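Chapter 7
Paying for the Arm: Budgets, Quotes, and What to Buy First

I bought my first robot arm the way some people buy a boat. I fell for it in a showroom, I signed for it the same afternoon, and then I went home and started working out where it would live and what it would need. The arm was fine. The plan was terrible! I had no money left for a gripper, no money for a stand, and no notion of what the thing would be picking up once it was running.

So this chapter is about the dull part, and I'm going to try to make it less dull. By the end you should be able to sit down with a sheet of paper (or a spreadsheet, if you must) and write a budget for a small pick-and-place cell that your boss won't laugh at. We'll go through the quote line by line, look at what to rent and what to own, and spend a good while on the thing I skipped the first time, which is trying the job in simulation before any money moves.

Start with the objects. I mean the actual stuff you want moved, written down in a list, with sizes and weights next to each one. When I teach this in the evening class I ask everyone to bring their list in week one, and every year half the room brings a list of robots. Go back and do the objects! A gripper that's lovely with a square carton can be miserable with something soft, and the price gap between one that opens a little and one that opens a lot is bigger than you'd think.

Our running case for the chapter is a company called Requena, which wanted a single arm with a two-finger gripper to sort mixed household goods. Nothing matched anything else. Boonsong Suksawat did their planning, and before he asked for a single quote he had the job modeled, fingers and all, and looked at it from the gripper's own end.

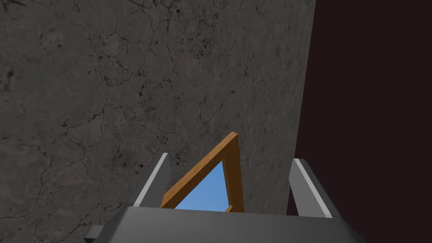
Boonsong's budget had a line in it that I'd never seen before, and I've stolen it for every plan I've made since. He called it "finding out." It was $4,000, it sat at the very top of the page, above the arm, and it covered the simulation work plus a few weeks of his own time. His manager wanted it gone. He kept it in by showing her what a wrong gripper would cost to swap, counting the mounting plate, the new cables, and the days lost while everybody waited for a box to arrive.

What did he get for it? Mostly he got questions to ask. Two suppliers, Wolik and Zaterine, had sent brochures with nearly the same payload and nearly the same reach, and on paper I couldn't have picked between them either. But once he had a model to poke at, he could ask each of them how wide the fingers opened with pads fitted, how thick the pads were, and how close the gripper body could get to a table before it bumped. Wolik answered in a day. Zaterine sent the brochure again.

I should be fair about what simulation is good for. It's good for reach, for clearance, for crowding, and for seeing how much of an object disappears behind your own gripper when you come in close (more than I ever expect, even now). It's a lot weaker on anything squashy or slippery, and I wouldn't sign a purchase order on the strength of a simulated grip alone. Keep some money back for a trial with real goods.

Crowding deserves its own paragraph. People plan for one object on a clean table, because that's what the sales demo shows, and then real life hands them five things touching each other. Requena's list looked easy until Boonsong put different items side by side.

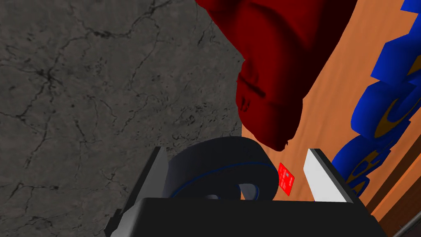 Figure 7.1. Simulated gripper view with a dark object between the fingers and a small red card beside it on the wood.

Flat items like cards are where budgets go wrong. If your list has even a few of them, get a price for thinner fingertips or a suction cup at the same time as the main quote, and put it on its own line so you can see it. Adding it later means a second delivery charge and a second visit from the installer. Requena's installer, Wudesis, billed by the visit.

Now get your own sheet out. Across the top write Buy, Rent, and Wait. Down the side put the arm, the gripper, spare pads, the stand, guarding, wiring, software, training, and "finding out." Leave the prices blank for now. Go down the list and mark one column for each, in pencil, and don't agonize over it. When a supplier gives you a quote, check how long it stays good; Requena's ran for 60 days, and we'll see in the next section how Boonsong used nearly all of them.

7.1 Reading a Quote

Take the first page of any quote and cover the total with your hand. We'll begin with the line marked "accessories."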